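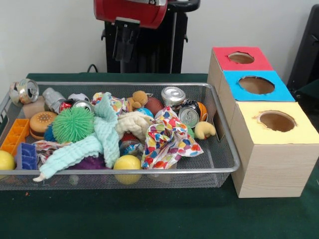

How many demonstrations does a sorting task need before the policy is worth running? For a pick-and-drop job with mixed objects, we budget 300 and plan to be wrong.

Thread on how we collect them. Teleoperation only, one operator at a time, one object per episode. Notes are from May, after the second round.

1/ The task: take one thing out of the mesh tray, put it through the hole in the correct box. Cans go to red, soft goods to blue, balls and other toys to yellow. The rule fits on an index card. The grasps do not.

2/ Crushed cans and spiky rubber balls want different approaches. For a can, the operator lines up the fingers across the short side and closes slowly. For the spiky ball, go lower than looks right. The filaments fold before the body of the ball stops the fingers.

3/ Cloth is the slow category. Operators like to pinch a corner, and a corner pinch leaves a long tail hanging over the hole. We now teach a pinch near the middle of the cloth, straight up, pause, then across.

4/ The pause matters. Lorna Yule went through the first 300 episodes and found that operators who never paused also never corrected. A policy trained on those has no idea what a correction looks like.

5/ So we keep recoveries. If the duck slips and the operator regrasps it, that episode stays in. If the operator drops it off the table, it goes out. Ashok Lodhi disagrees with the second half of this and may be right.

6/ Hand guiding: we tried it. Moving the arm by the wrist is quick to learn, but your own arm ends up in the camera view and the gripper timing gets sloppy. Remote control took new operators 9 sessions to get comfortable with. We stayed with remote.

7/ Reset procedure: tip everything back into the tray, stir once by hand, no arranging. People tidy without noticing. Tidy trays gave us a policy that was good at tidy trays.

8/ Total so far is 600 kept episodes. Italo Farina wants 2000 before we compare anything to the Girnis baseline. I would settle for fewer if the cloth ones were cleaner.

9/ Next round: same boxes, card tops swapped around, to see whether it learned color or position -- my money is on position.

Comments

Bülent Canpolat: Do you label the regrasps separately or leave them inline?

Yiğit Şimşekoğlu: Inline worked for us at Ikwood, but we had to trim the long hesitations by hand.

Lorna Yule: For the record, it was two operators who never paused, and one of them wrote this thread.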